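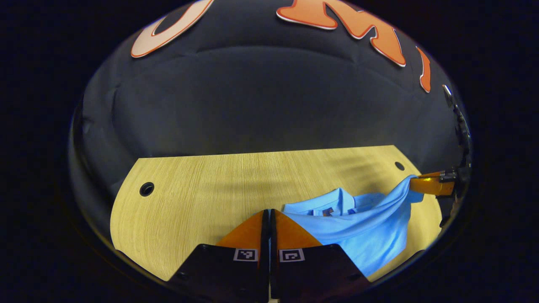

Sky-blue polo shirt on the table in the clothing room.

February
Diary of the Clothing Room, Lorkby House
Entered by Digby Bright, Clothing and Linen Office

The room was opened at 7.40 a.m. and the radiator turned up to its second mark. The morning was given over to the polo shirts, which had been outstanding from the previous week owing to the late return of the laundry. I had hoped to begin on the fleeces as well, but this did not prove possible, and they remain in the hall cupboard under a sheet.

The total to be folded was 82 shirts, all light blue, in mixed sizes. They had come back in sacks and not on the rail as requested. I have written to the laundry on this point before and a further note has been sent. Shirts which travel in sacks arrive with creases pressed across the front, and the collars suffer more than any other part. A shirt returned on the rail can be folded directly. A shirt returned in a sack must first be opened out on the table, turned face down, and drawn flat from the hem, and in some cases the iron is needed as well.

The table continues to serve very well. It was moved to this room from the old study when the desks there were replaced, and it still has the two round cable holes in the top, one towards each end at the back. These were raised at the last inspection. It was suggested that they should be covered. I am content to leave them as they are, provided that small items are kept away from them. Two spare buttons went down the left-hand hole in the autumn and were recovered from the skirting. The button tin has lived on the windowsill from that date.

The surface is pale, and this is of real use in the winter months. Marks on a light shirt are hard to find on a dark table and a good deal easier on this one, particularly before nine o'clock, when the window gives very little. The top was wiped down with a barely damp cloth and then dried before any clothing was put on it. It was wiped again after the morning break. Staff are reminded that cups are not to be placed on the table at any time, and that this includes the end nearest the door.

Folding was carried out according to the house method, which I set down again in this entry, as the sheet on the wall has faded and two colleagues have asked for it.

The shirt is laid face down with the collar away from the folder. The buttons at the neck are done up first, including the top one. Each side is brought in to a line running from the middle of the shoulder to the hem. The sleeve is then turned back on itself so that it lies within the width of the fold and does not stick out at the edge. The hem is brought up by a third, then again to the collar, and the shirt is turned over. The collar should sit level. If it does not, the shirt is opened and begun again. Pulling at a collar after the fold has been made only moves the fault to the back.

The difficulty this morning was in getting hold of the cloth. Polo cotton of this weight clings to itself when it has been bunched, and the usual habit of taking a corner and shaking does more harm than good on a table of this size, as the far sleeve drops over the edge. It is better to lift one corner only, draw it out to the side until the cloth is taut, and lay it down before going on to the next. This is slower for the first few shirts. By the middle of the pile I judged it to be quicker, and the results were more even. I intend to add a line to the wall sheet accordingly.

The neck labels required attention. House shirts are marked just inside the neckline, and the mark is to be read before the shirt is folded and not afterwards. In the present batch there were seven shirts on which the marking ink had faded beyond reading. These have been put to one side in a bag tied with white tape. They will be offered to the residents of Onyeka Wing first, as most of the clothing missing from last month's list belongs there. Should any remain unclaimed at the end of the month they will pass into the general stock, and the register will be altered to show this.

I would also record that two shirts of a different make had been included by mistake. They are of a thinner cloth and a slightly greener blue, and have been returned to the front office with a slip. It is not the task of this room to establish ownership where a garment was never issued from it. The front office takes a different view and the matter has been referred upwards.

10.15 a.m. The delivery from Hisent was received at the side door. It consisted of hangers, tissue, and a carton of marking tapes. The hangers are the correct width on this occasion. The tissue is of the coarser kind, which was not what was ordered, but it will do for lining the drawers and I have not sent it back. The driver's sheet was signed and the office copy placed in the tray. The tapes are in the top drawer, left side, and the scissors have been put back with them. I would be grateful if the scissors could stay there.

Work was resumed after the break. The medium sizes were completed first and placed on the middle shelf, with the folded edge facing outwards so that a single shirt can be taken without disturbing those beneath it. The large sizes follow on the shelf below. The small sizes have been put in the shallow drawers for the present, the upper shelf having been found to be loose at the right-hand bracket. A request has been entered in the repairs book. Until the bracket is attended to, nothing heavier than pillowcases should be kept there.

There was some discussion with the day staff as to whether polo shirts should be folded at all, or hung. The case for hanging is that it spares the ironing. The case against it is the rail, which is already full, and the shoulders, which are drawn into points by the narrower hangers and do not recover until the shirt has been washed again. I have always favoured folding for any knitted cloth, and the manual supports this. The day staff accepted the position on the shoulders but asked that the matter be looked at again when the rail is replaced. I have agreed to this. The rail is not due for replacement in the present year.

A question was also raised about the washing powder. The laundry has changed over to Bunus, and several residents have remarked on the scent. I found it noticeable on opening the sacks and much less so by midday, with the window on its first catch. No complaint of irritation has reached this office. If any is received, it should be entered in the care book under the resident's name and a copy brought to me on the same day, so that the clothing in question can be washed again separately.

12.50 p.m. The polo shirts were completed, apart from those set aside as described above and one with a split side seam. The split is a clean one and has been placed in the mending basket with thread of a near enough shade. The exact shade is on order. I have asked that the seam be done by hand, as the machine tends to pucker this cloth.

The register was brought up to date in the afternoon. With the present batch included, the number of garments and linen pieces passed through this room from the start of the year stands at 1,637. Of these, 202 were recorded as needing attention of one kind or another, chiefly marking and loose hems. I regard this as a fair figure for the winter quarter, when the clothing is heavier and is worn for longer between washes. Last year's book was kept differently and I have not attempted a comparison.

The remaining time was used to put the room in order. The empty sacks were shaken out at the side door, folded and tied together for return. The floor under the table was swept. A single navy sock was found behind the radiator and has been placed in the odd sock box, where it is unlikely to be lonely. The ironing board was put away with the cover left open to air, and the iron was emptied and stood on the stone sill.

Matters carried forward are as follows. The fleeces are to be brought in from the hall cupboard and checked at the cuffs and zips before they are marked. The bag with the white tape is to go over to Onyeka Wing in the morning with a covering note. The wall sheet is to be written out afresh, with the addition concerning corners, and placed somewhere out of the sun. I have asked for a plastic sleeve for it. The laundry is to be telephoned if no answer has been received to the note about the rail, and I would prefer to make that call myself.

The cook kindly sent up a plate of shortbread at four o'clock, and it was eaten in the corridor in accordance with the rule. The light was failing by then and the marking of tapes was left over.

The room was locked at 4.35 p.m. and the key returned to its hook in the front office.

D. Bright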